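SPM 214: Economics of Spectator Sport
Handout 7: Attendance and gate revenue in women's professional soccer
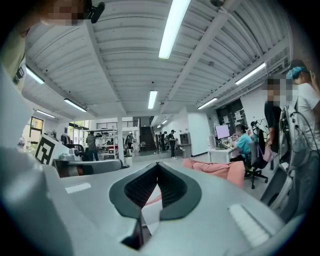
1. Scope

These notes cover how clubs count a crowd, how the count turns into revenue, and why league averages are a poor guide to the health of a single club. Television income is treated in the next handout.

2. Terms

Announced attendance: the figure given out at the match. Most clubs report tickets distributed, including free and sponsor tickets.
Turnstile count: people who entered the ground. Always equal to or lower than tickets distributed, unless entry without a ticket is allowed.
Paid attendance: tickets sold at any price above zero.
Yield: gate revenue divided by paid attendance.

State which measure you are using in every answer. Marks are lost each year for mixing them.

3. Worked case: Clerurbridge

Clerurbridge plays in a small ground shared with the men's side. For the home match against Tarnalow the club announced 2000. Of these tickets, 90 percent were paid, which gives a paid attendance of 1800. The average price was $7.

Gate revenue = 1800 x 7 = $12,600

Using the announced figure in place of the paid figure gives $14,000, an error of $1,400 on one match. Over a season the error grows with the share of free tickets, and that share is usually highest at the weakest fixtures.

4. Opening-day effects

First home matches draw well. New clubs also give away more tickets for them. A season average that includes the opener will overstate the normal crowd, and the effect is stronger in a short schedule. Report the median beside the mean.

The same caution applies to visits by teams with well-known national players. Klinhom drew its two largest crowds against the same opponent. Treat such matches as a separate group when fitting demand.

5. Shared grounds

Rent may be a flat fee per match or a share of the gate. Under a flat fee the club carries the risk of a low crowd. Under a gate share the landlord carries part of it and will normally ask to see turnstile data. Drallmont moved from the first kind of lease to the second in December; the lease terms are in the reading packet.

6. Problems

(a) Repeat the calculation in section 3 with a paid share of one half.
(b) Find the flat rent at which Clerurbridge would do equally well paying 2 percent of the gate.
(c) Explain why yield can rise while gate revenue falls.

Show units throughout. Round to the nearest dollar.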